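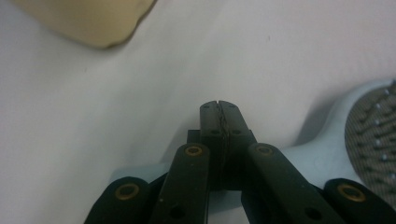 Dzifa Owusu wrote in to say that her snow blower starts on the electric starter but dies the second she moves the choke off full, and that she has already put in a new spark plug. Same machine as mine, the Pista two-stage, stored over summer with fuel in it.

A new plug won't fix that. An engine that runs only on full choke is running lean. The choke cuts down the air, and that hides the fact that too little fuel is coming through the main jet. On a machine that sat with gas in the bowl, the jet is the first place to look.

My own went the same way in January. Notes from that repair follow, with the parts I got wrong left in.

**Fuel first.** Close the shutoff valve, pull the line at the carburetor, put the end in a jar and open the valve again. You want a steady stream. Mine dripped. The in-line filter had a brown film in it, so I replaced it and got proper flow, and the engine still would not run off choke. So there were two faults, and fixing the first told me nothing about the second.

**Bowl.** One bolt at the bottom, 14 mm on mine. Waqas Tanoli says his takes a half-inch, so check before you round it off. Catch the fuel. Mine had a layer of water under it and some white crust on the floor of the bowl.

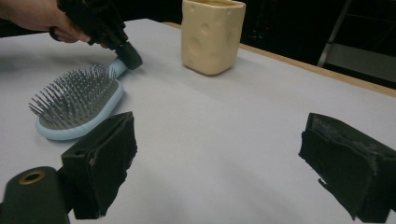
**Jet.** The main jet sits up the center post and comes out with a flat screwdriver that fits the slot fully. Brass is soft. I used a screwdriver one size too small and chewed the slot, and I am still annoyed by it. Hold the jet up to a light. If you can't see a clean round hole, it is blocked. I ran a single strand of copper wire through it, then carb cleaner, then wire again. Don't use a drill bit. The emulsion tube above the jet has side holes that clog too, and I missed those the first time and had to take the bowl off again.

**Gasket.** The old one had swollen and would not go back in its groove. The Metano kit was 15 dollars and had a bowl gasket, a float needle and 3 small O-rings, one of which fits nothing on this carburetor.

After the second cleaning it started on half choke and ran with the choke off in under a minute. It surged slightly with no load. Under load, in wet snow at the end of the driveway, it held speed.

Total time was 38 minutes for the second attempt. I didn't time the first.

Dzifa, if yours still surges badly after all this, look at the intake gasket between the carburetor and the block. With the engine running, spray a little water along that joint and listen for a change in speed. Keep clear of the auger, and leave both levers released while you do it.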